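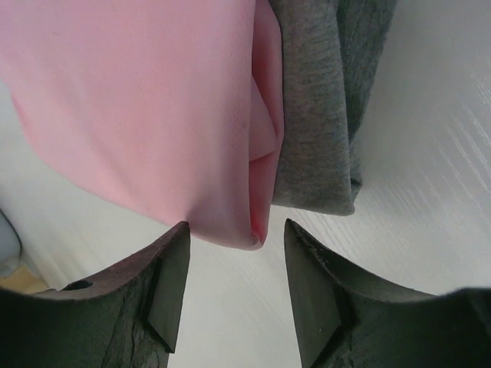
Senan Nic Giolla said the fall equinox had been printed a day late in the last almanac, and asked that every date in the new one be checked against our own time zone before layout starts.

Vávra agreed that the times had been copied over in Universal Time. The equinox falls at one instant for the whole world, but late in the evening here it is already the next day in Greenwich. The almanac had the Greenwich date and no note to say so.

Usgate Almanac Group, minutes of the meeting of 14 November 2021, continued

Item 2. Seasons page
Agreed to give local dates and local clock times for both equinoxes and both solstices, with the time zone stated at the foot of the page. Vávra to redo the table.

A reader's letter was taken with this item. It said that day and night are not equal on the equinox and that the page was wrong to say so. The meeting accepted this. Sunrise is counted from the first edge of the sun, and the air bends its light upward, so the day comes out a few minutes longer than the night. The sentence "day and night are exactly equal" will be changed to "nearly equal."

Item 3. Egg balancing
There was some discussion of the paragraph on standing an egg on end at the spring equinox. One member wanted it removed. Others pointed out that people look for it every year. It stays, with a line added that an egg can be stood up on any day of the year -- patience is what counts.

Item 4. Start of the seasons
Proposal to list summer as beginning on the first of the month, as weather records do, in place of the solstice. Not carried. A short note on the two systems will go on page 9 if there is room.

Item 5. Printing
Zorkix quoted for 1,933 copies at 44 pages, same paper as before. Daviteo has not sent a price. Agreed to wait for it, though Zorkix will hold its quote only until the proofs are ready.

The August page ran over last time and the meteor shower note lost its final line. It will be set in smaller type, or the heading cut down.

Item 6. Other business
The moonrise table was raised again. Left over to the next meeting, as the figures were not on hand.

Corrections to these minutes should go to Vávra in writing.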